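The Woman Who Reads the Manual

Sabine Frerichs has written 144 instruction leaflets for household appliances, and she would like you to know that she can tell when you haven't read them.

"People phone the helpline in May to ask how to set the clock," she told me. "It changed in March. They've been living with the wrong time on the oven for two months, and now it's urgent."

We met at the kitchen table of her apartment in Bruvden, where she works mornings and complains in the afternoons. Her first job was at Brokoten, a maker of small kitchen goods, which hired her to translate a toaster leaflet and then discovered that the original made no sense either. She rewrote it from scratch. The old one had 1,848 words. Hers had 816, and she still thinks the paragraph on crumbs is flabby.

What did they cut? "Mostly congratulations," she said. "Every leaflet used to open by congratulating you on your purchase. You bought a toaster. You didn't finish medical school."

The warnings are another matter. Those belong to the lawyers, and they only ever grow. Frerichs once fought for nearly a year to remove a sentence telling customers not to iron clothes while wearing them. She lost, and the sentence came back in bold.
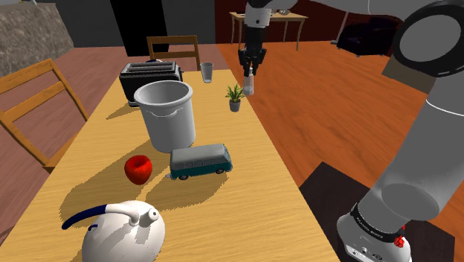 Hedvig Torvik thinks the warnings deserve more respect than that, and said so at some length when I called her. A line that sounds silly in an office, she argued, sounds different to somebody who is tired and has a baby on one arm. She also pointed out that short leaflets get thrown away faster. "A thick one feels like it might be worth something," she said. "You put it in the drawer."

Frerichs has a drawer too, naturally. It holds the leaflet for a Flidberg blender she no longer owns and a folded sheet from Sjöberg in 45 languages, none of which explains what the second button is for. She keeps that one for when she feels low.

Does she read the manual herself when she buys something new? There was a pause – a fairly long one – while she moved a coffee cup from one side of the table to the other.

"I look at the drawings," she said.

Her next leaflet is for a rice cooker. The lawyers have already sent their pages, and she is waiting for the rice cooker.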